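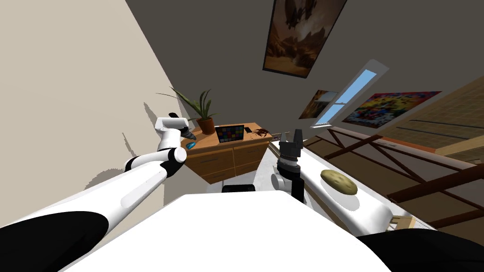
Drengate opened its simulation lab to outside visitors for one afternoon in January, and I went mostly to see how they handle evaluation. The company trains two-arm manipulation policies and runs nearly all of its regression testing in rendered rooms before anything reaches hardware. The room used for the demo is an attic with a sloped ceiling, a skylight and a wooden dresser, and the dresser top is the workspace. A color calibration chart stands upright near the middle of it, between the potted plant and the phone. I asked about the chart. It is there so that the color response of the virtual camera can be compared with the one on the bench robot, using the same patches in both.

The scene builder is an in-house tool called Horkanow. It takes a base room and a pool of 519 object models and places a handful of them per episode, with limits on overlap and reach. Mass and friction are sampled per object. Lighting is sampled per episode. The sampler logs its seed, so any failure can be replayed exactly, and most of the talk was spent on replays.

The task was a simple one: pick a named object off the dresser and hand it from one gripper to the other. The presenters ran it 14 times with the seed chosen by people in the room. It completed 8. The failures were mostly at the handover, where the receiving gripper closed a little early and pushed the object out of the first one's fingers. Two were grasp failures on the toy crab, whose legs make for a poor collision mesh. The convex decomposition fills in the gaps between them, so the fingers meet a surface that the renderer does not show.

Contact settings got less time than I wanted. The physics step is 2,000 Hz, with the policy running far slower on top of it. Someone asked if the high rate was needed for rigid objects and the answer was that it was set for the soft ones and never changed.

The second half covered transfer. Drengate uses a method it calls Prinunard to rank policies in simulation and then test only the top few on the real arms. The rank order holds up well for picking and badly for handover – same weak spot as in the demo. No plots were shared, and I would have liked to see the spread between seeds.

The lab is on the second floor of the Somogyi building, entrance at the back. Slides are supposed to go out to attendees by email. I have not received mine yet.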